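Costume Replica Project -- Progress Report for the Second Half-Year
Prepared for Tudor Pascu, Flireo Fund
7th November

Dear Tudor,

What a stretch it has been since May! When we last wrote, the Grurnari coat was a stack of paper patterns and one very ugly muslin. Now it hangs on a form by the workroom door, and people stop to touch the collar every time they walk past.

Where the coats stand

We promised eight finished outerwear pieces inspired by screen costumes, and seven are done. The one still open is the long belted trench from the detective serial Jesex. The first version had the right color but the back vent kicked out when the wearer walked, so we took it apart and recut the back panels with a little more flare. It moves beautifully now. Buttons and belt loops are left, plus the lining hem, and I expect to sign it off before the end of the month.

The Grurnari coat gave us the most trouble and the most fun. On screen it reads as plain gray wool, but when we went through the episodes slowly we saw a faint herringbone that only shows up in daylight scenes. Pîrvu, our cloth supplier, wove a short sample length for us and then a second one with a softer finish. We went with the second. The collar is faux shearling, cut wide, and it stands up on its own without any wire -- I am still delighted about that.

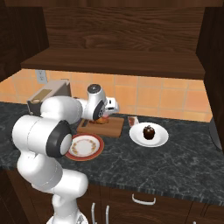

Robot arm over a cutting board, computer rendering.

Sizing

The original plan had a single size run based on standard charts. After the first try-on day we changed our minds. The shoulders were fine, but the sleeves came up short on nearly all the taller wearers, and the bomber jacket was too snug over the hips. We have added a tall option to every pattern and let out the bomber at the side seams. It cost us two weeks, and it was worth it. The notes from the second try-on were so much happier to read!

We have had 123 people on the try-on list so far, many of them fans who know these costumes better than we do. One of them spotted that our pocket flaps on the Jesex trench were square where the show has them rounded. She was right, and they are rounded now.
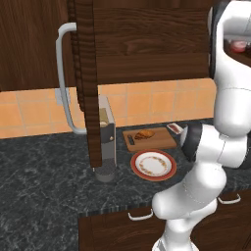
Spending

We are inside the budget for cloth and trims. Faux shearling was more expensive than planned, but we saved on zippers by using the same one in both the bomber and the biker jacket. Pattern cutting ran over due to the tall sizes, and I would like to move what is left in the travel line to cover it. Please let me know if you need a separate request for that.

Next steps

Finish the trench. Write the care labels (the shearling collar needs its own wording). Book the studio for the lookbook, with daylight if at all possible so the herringbone shows.

I would also love to have you at the next try-on day -- there is a Grurnari coat in your size.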